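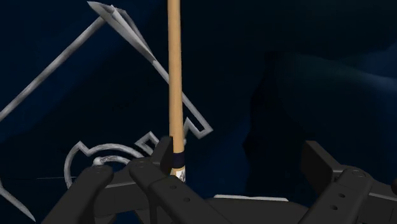

Tuesday, February 13, 2024. Moisture and straightness checks on the ash blanks from Wendthorpe, continued. The batch came in as 20 squares; 19 remain after one split at the lathe center. All were turned oversize in October and hung by one end in the Bozsik rack, thick end down. Taper is the open question. A long shaft that narrows steadily toward the top, as the cue-like one does, keeps its mass low, and the slight extra width near the lower end is where I would put any band or inlay. A dark navy ring with a pale section under it is a sensible layout for our handles too – the joint line disappears at the color change.

Straightness: rolled each blank on the granite plate, feeler gauge under the worst point. 4 blanks exceed the limit. 2 of these have visible grain runout and will be cut down for short stock. The other 2 look sound and go back in the rack for another turn.

Kornél Major wants the rejects steamed and clamped. I have no objection but would keep them apart from the main lot, as steamed pieces crept back on the Nanitville order. Mark them in red on the end grain.

Finish: Zullport oil on the test offcuts is still tacky at the end grain. Second coat postponed. Aranka Dobos has the meter until the end of the week, so no moisture readings today. Rack thermometer needs a new battery.

To do: re-zero the tailstock, sharpen the skew, order 320 paper.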